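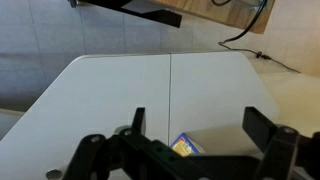

Berkura Trust > Grants > Community Learning > Progress Reports

Print this page | E-mail this page

Gustthorpe Evening Reading Program
Progress report to the Berkura Trust, November 2024

The program has now run for one full term under the current grant. Attendance was lower than planned in July, when the bus from Clinwood stopped running after six, and picked up again once lifts were arranged.

We have 31 adult learners enrolled, against a target of 40 set in the application. Most come twice a week. Lwazi Adams teaches the beginner group and Bujar Vidmar has taken over the second group from Mervyn Naylor, who now handles enrollment and testing.

Loans from the book collection reached 1,249 by the end of the reporting period. The large-print titles go out most. Short books on driving, cooking and family law are also in demand, and we have run out of several.

Spending is in line with the budget except for printing, which went over because the Ó Gríofa workbooks had to be reordered. We have moved $1,000 from the travel line to cover this, as agreed by phone with Sibusiso Cele. Around $4,000 remains for tutor hours through spring.

Two items are late. The learner survey has been written but not sent out, and the Saturday session in Clinwood still has no confirmed room. We expect to settle both before the next payment is due.

Musyoka Kioko
Program Manager

Contact us | Copyright Berkura Trust | Back to top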